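4.3 Checking the jaws on a Hunt hand-held gripper

The Waker sheet says the jaws hold their setting for 3,700 closings. We wouldn't count on it. Check them every 25 sessions, whatever the log says.

1. Put the gripper down and power it off.
2. Try each joint screw with the short driver. Snug is enough - Waker's "firm" has stripped two of ours.
3. Close the jaws slowly. Both pads should start moving together.
4. Pick up a garment and hold it for six seconds. If it slips, go back to step 2.

CAUTION: Keep fingers out of the linkage, even with the power off.

Note: The self-test passes with a loose screw. Rasa Kuusk at Pultstead reported this in January and has had no fix so far.

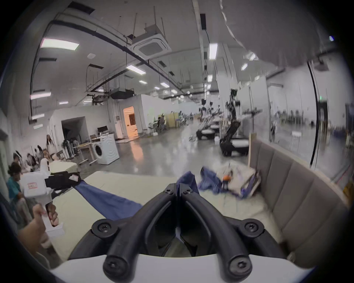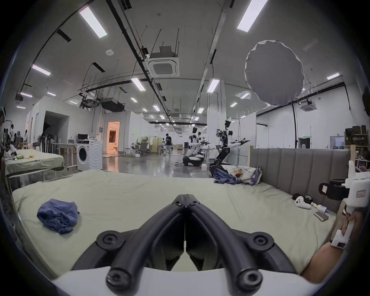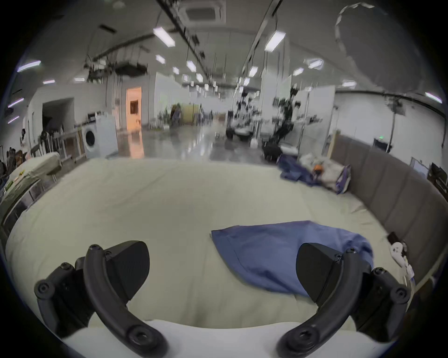 Fig. 6. Gripper jaws seen from the handle side, with blue fabric on the work surface.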